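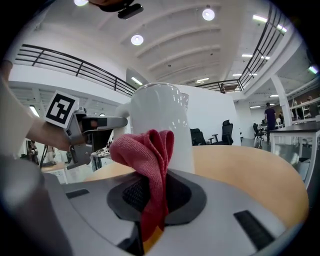
11/04/2021
Notebook 2, limescale series, continued from the September entries.

Repeated the soak test on the scaled coupons with the weaker citric solution. Batch 1142 only; 1601 is still in the drying cabinet and will be weighed tomorrow. Zulema's balance drift check was within limits, so no correction applied.

Procedure as before. Coupons rinsed in distilled water, dried to constant weight, placed on edge in the beakers, bath held at 40 C. Stirrer off this time. With the stirrer on, the loose flakes were knocking against the coupons and we could not separate dissolving from plain abrasion.

Observations. Gas evolution started at once and was fastest along the cut edges. It slowed well before the scale was gone. Topping up with fresh acid brought it back, so the bath was spent. The Predanholm coupons cleared evenly. The Skarari coupons kept a thin gray film that wiped off with a damp swab. Film saved in a labeled vial. My guess is silicate, which citric will not touch. Zineb Bouazza thinks it is calcium citrate coming out of a bath that was allowed to get too strong in calcium. Her version is easy to test: dilute, warm, see if it goes back into solution. Do that before sending anything out.

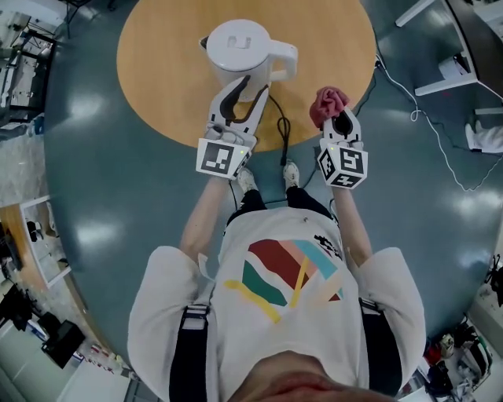 White kettle on the round table.

Water. Tap sample drawn after a long flush, first draw discarded. Hardness titration done in duplicate, endpoints agreed. The indicator is getting old and the color change was slow; open the new bottle before the next run.

Sirero cartridge: outlet sample still soft, but flow is down against the last entry. Check the prefilter before blaming the resin. The Vörös housing has a nick in the O-ring groove and weeps when the line is first opened. Grease did not help. Replacement ordered.

To do:
- weigh 1601, same balance
- film test, dilute and warm
- blank coupon in acid, no scale, to get metal loss
- relabel the acid stock, the date has rubbed off
- ask Z. Paredes for the raw drift readings

Spent acid neutralized with bicarbonate, pH strip checked, logged on the waste sheet.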